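Home > Boards > Small Spaces & Decluttering
Thread: drawer junk, one box or lots of little ones??

lejla_k
ok so moving the end of August and I've been dumping every small thing I own on the bed and trying to get it all into ONE white box. pens, tubes of whatever, hair stuff, tape, lighters. It's a lot. My sister says one box is how you end up never finding the scissors again. She has a Drolum organizer with 12 compartments and thinks she's better than me.

Do I just close it and deal with it at the new place or sort now? Movers come Wednesday. Need opinions fast

ataberk_e
sort now. you will not sort later. I have a box from two moves ago I still haven't opened, says MISC on it

Najwa H.
Disagree w/ ataberk. Days before a move is the worst time to sort anything. Tape it shut, write "small stuff" on two sides, done. You'll go thru it when you need a pen.

ataberk_e
and when she needs the pen at 7 am and it's under everything?

Najwa H.
then she tips it out on the bed again lol. takes a minute

kanako_s
Can we see it? Depends how full, and what's in there. Mine was mostly dead pens

lejla_k
ok went and got pics. don't judge the sheet
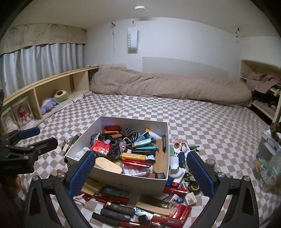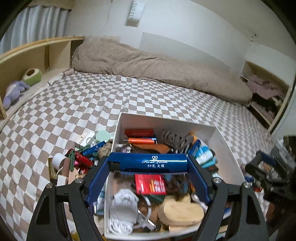 the box on the bed. blue lighter in the second one is the hot pot place one, First Look

still have the small cardboard boxes and the roll of tape to find a spot for. and the tape measure, which I want to keep out for the new apartment anyway

kanako_s
Oh that's not bad at all! Thought it would be way worse. Things I'd pull out:
scissors and tape, those go in your bag not the box. You need both on moving day
tape measure same
hair ties in a sock or a little pouch, they get tangled in everything
cord, wind it tighter and put a hair tie round it (you've got plenty)
Rest can stay loose imo

Sadao Ebihara
Lighters. Do not put lighters in a box going on a truck in August. Mine wouldn't take them, it was on the list of stuff they refuse, right there with paint and propane. Check your paperwork. I see the blue one and an orange one, any others take those out too.

Najwa H.
it's a couple lighters Sadao, not a propane tank

Sadao Ebihara
Still on the list. Closed truck gets very hot. Also they get pressed against other things in there and you don't want that. Carry them with you or give them away.

ataberk_e
with Sadao on this one. also caps on all the tubes, check every one. I had a hand cream open up inside a box, got on the chargers, got on my passport photos. everything smelled like fig for a year

lejla_k
ugh ok. lighters out. I don't even smoke they're from restaurants and one candle phase. the blue one I'm keeping tho, it's pretty

checking caps tonite

Najwa H.
the fig thing would have happened in compartments too just saying

ataberk_e
in ONE compartment. that's the point of compartments

kanako_s
You don't need to buy anything. Cut down the little cardboard boxes for dividers. Stand them up along one side of the white box, tubes and pens upright in those, flat packets down the other side. Took me 14 minutes for one that size and yes I timed it, was procrastinating on the kitchen

lejla_k
wait that's smart. I was gonna throw the cardboard out. was also looking at the Urholm trays, but not paying for trays days before moving

ataberk_e
Urholm trays slide around anyway unless they fit the drawer exactly. don't

Sadao Ebihara
Mine fit fine. Measure the drawer first, that's what the tape measure is for.

Najwa H.
when you do label it put which ROOM. I wrote "bits" on four different boxes and had no idea which was bathroom bits

lejla_k
update, did the cardboard thing w/ the small boxes. Pens and tubes are standing up now. Scissors, tape and tape measure in my backpack. One cap was loose so thanks ataberk. Lighters in a cup on the counter, my neighbor wants them, minus the blue. Lid doesn't close all the way bc of the spiral coil thing, gonna tape it down and hope

kanako_s
Put the coil somewhere soft, inside a shoe or with the towels. then your lid closes

lejla_k
SHOE. yes. ok kitchen next, pray for me

Najwa H.
new thread for the kitchen pls, I have opinions about glasses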